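Setting the grip check before a pole insertion

The Zavthorpe controller treats a pole going into the base as two jobs: one arm steadies the base while the other brings the pole to the socket. Set up the steadying arm first.

1. Open the Matow planner and load the base model. Mark the thin outer wall as a grasp region and leave the inner ribs unmarked.

2. Set the approach so that one finger goes inside the channel and the other stays outside the wall. Close at low speed.

3. Look at the wrist view before going on. Glare on white plastic can hide an edge, so lower the exposure if the wall rim is hard to pick out.

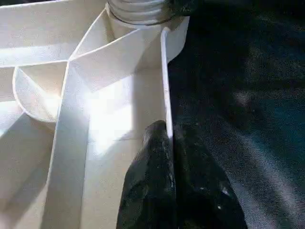 Wrist view with the fingers closed on the wall, bright patch in the channel to the left.

4. Save the grasp under its own name. Ours is wall_222.

Now the pole. In the insertion file, set the search pattern to spiral and the number of retries to 3. The pole may come in at a steep angle — leave the tilt limit wide until the tip meets the socket, then narrow it.
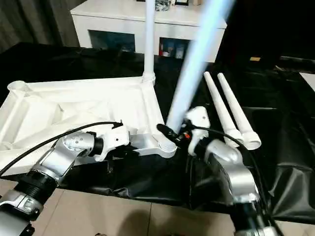 If the controller stops with code 2924, the measured tilt and the planned tilt disagree. Reload the socket pose from the head camera and run the step again from the approach point.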